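Oner Institute for Household Automation
Photo Gallery: The Taipe Tabletop Handling Study

Posted 7/16/18

The Taipe study is a research project of the Oner Institute, carried out in the test kitchen at the Fovville campus. It examines how a single robot arm learns to pick up and set down small, light items on a counter that has been left in ordinary use. Most published work on this type of task clears the counter first. The Taipe team kept the tea, the cereal and the small appliances in place and made them part of the test.

The arm was guided by hand controls for the first part of the study. An operator completed each task while the joint positions and camera views were recorded together. These recordings, 2,000 in all, were then used to train Irkico, the control program developed at the Institute. The photographs on this page show the arm at work over the counter. They may be reproduced for teaching purposes with credit to the Oner Institute.
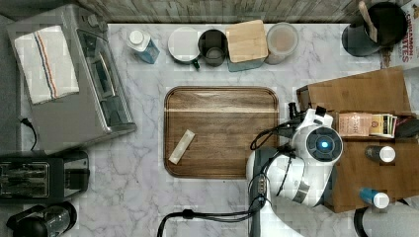 The arm beside the wooden organizer, with a small packet resting on the serving tray.

Each task in the study begins or ends at a tray. The tray was chosen as a fixed reference because its raised rim presents a known difficulty. A gripper that comes in too low will touch the rim before it reaches the item, and one that comes in too high will close on air. Operators were asked to approach from whichever side they judged best, and no path was marked out for them. As a result, the recordings contain many different solutions to the same task, including slow ones and ones that had to be corrected partway through.

Early versions of Irkico averaged these solutions and often chose a path between two good ones that served neither. The present version selects one approach at the start of a task and keeps to it unless the item moves. This change was made in March and accounts for most of the gain described below. 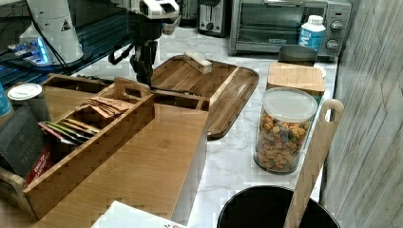

Gripper above the tray, seen from the tea organizer side of the counter. The canister to the right of the tray holds cereal.

Testing was carried out separately from training. The program was given 441 trials, none of which used a layout found in the recordings. A trial was counted as complete when the item had been lifted clear of its starting surface, moved to its assigned place, and released without disturbing any other object. Trials in which the arm reached the goal but pushed a neighboring container were counted as failures. Reviewers scored every trial from the recorded video and did not know which version of the program was in use.

The current version of Irkico completed more trials than the earlier version in every layout group. The difference was largest where tall objects stood close to the tray, and smallest where the item lay in the open. Flat items remained the most difficult for both versions. When a thin item lies flush against the wood, the fingers have little to hold, and the program does not yet use the rim to tip the item up, as several operators did.

Two limits of the study should be noted. All trials were held in one kitchen, under the same ceiling lights, and the results should not be taken to apply to other rooms without further testing. The study also did not include liquids, glass items, or anything heavier than a full tea tin. 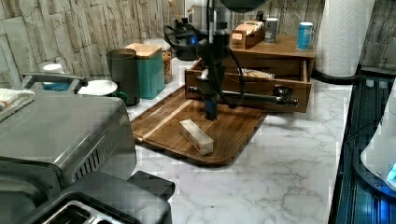
Why does the program need so many recordings of such a simple task?

The task is simple for a person but varies a great deal from one attempt to the next. The item may lie at any angle, and the objects near it may block the approach that worked the time before. A small set of recordings covers only a few of these cases. When the team trained Irkico on a reduced set, it handled familiar layouts well and failed on most new ones.

Further information

The scoring guide and the layout diagrams used in testing are held by the Institute's library in Fovville and may be consulted on request. The guide runs to 14 pages and includes the rules for contact between the gripper and nearby objects. A second gallery, covering part 2 of the Taipe study on drawers and lidded containers, will be added to this section when testing has been completed.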